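Heather Baxter has managed short-stay apartments in Covville long enough to distrust anything that comes with a laminated checklist. The one on the wall at Plomton, where she looks after 24 units, says a bed should be changed in four minutes.

"Whoever wrote that has never met a fitted sheet," she said.

The checklist was sold to the owners by a hospitality consultant, along with up to 1,000 words of advice on pillows. Baxter read it in April and has been arguing with it since. Her first complaint is the all-white bedding.

"They tell you guests think white means clean. Maybe. I think white is cheaper by the box, and then somebody made up a reason."

She doesn't believe in duvets much, either. A blanket you can tuck in. A duvet, she said, slides where it wants, and you only find out it's sideways when you get to the other end of the bed.
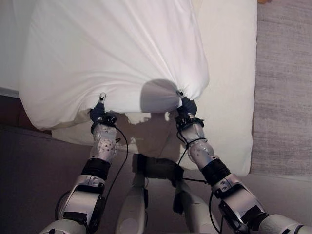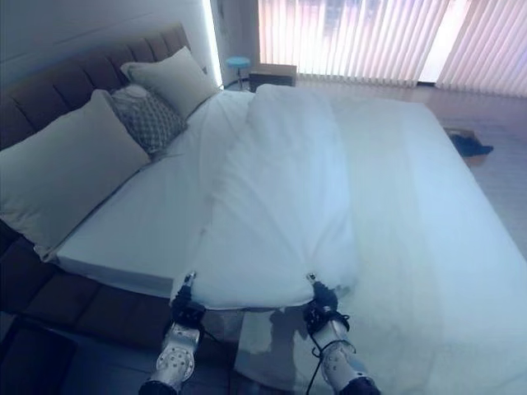
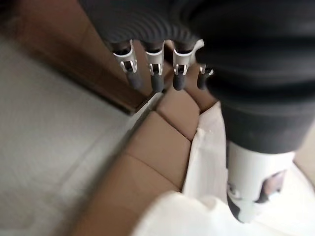 White bedding and a cardboard box at Plomton.

Angus Pearce, who buys the linen, defends the white. He says mixed colors meant mixed loads, and a blue pillowcase could ruin a morning's wash. Baxter's answer was that she had sorted laundry by color for years "without a consultant."

They do agree on the upholstered headboards, which neither would have picked. "Every one of those channels is a shelf for dust," Baxter said. Pearce called them handsome, then admitted he had never vacuumed one.

And the gray accent pillow? The checklist calls it a "focal point." Baxter rolled her eyes. "It goes on the chair the first night. Ask any guest."

I asked whether any of the advice had been worth keeping. She thought for a while and allowed that starting from the foot of the bed was sensible, though her mother had taught her that for free.

The checklist is still up. Someone has crossed out the four in pen, and Baxter would not say who.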